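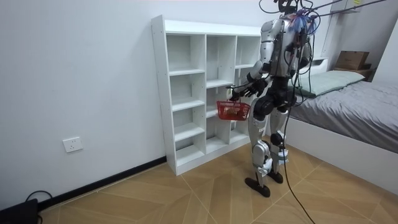 # About Miven

Miven is a small company that would like a machine to tidy your bedroom. We've been working on it since June of the year before last, and our own bedrooms are still tidied by us, when they are tidied.

Pramila Bansal and Shafiq Karunaratne started the company after leaving jobs in warehouse automation, where everything comes in a box and the box has a label. Homes are less considerate. A sock can be any shape it likes. So can a blanket, and a blanket will change its mind halfway to the shelf.

## What we do

We test humanoid robots on household chores and write down how it went. Our test room in Flollmont has a bed, a white cubby shelf and a floor to drop things on. A typical job is "put the red basket in the middle column." A four-year-old can do that, though you may have to negotiate.

For a robot it's a long afternoon. The hand has to close on a thin handle, the arm has to reach without the rest of the body following it into the furniture, and the feet have to stay where they were put. Then there are the cables. Our robot works on a tether, so if you were picturing it strolling to the kitchen for a sandwich, please picture something closer to a vacuum cleaner with opinions.

## Can it do the chores yet?

Some of them, slowly, if you set the room up nicely first. We've logged 2,918 attempts so far, and we publish the bad ones along with the good. Carrying one light thing to one open shelf is getting dependable. Making a bed is not. Shafiq has a theory about fitted sheets that he'll share with anyone who stands still — it's mostly swearing.

Shop-floor work is further along, and our second project, Rathore, looks at restocking parts bins for small workshops.

## Working with us

We take on two outside studies at a time. If you make shelves, baskets, hands or anything else a robot might fumble, write to Pramila. Visitors are welcome at the test room by appointment. Please step over the cable.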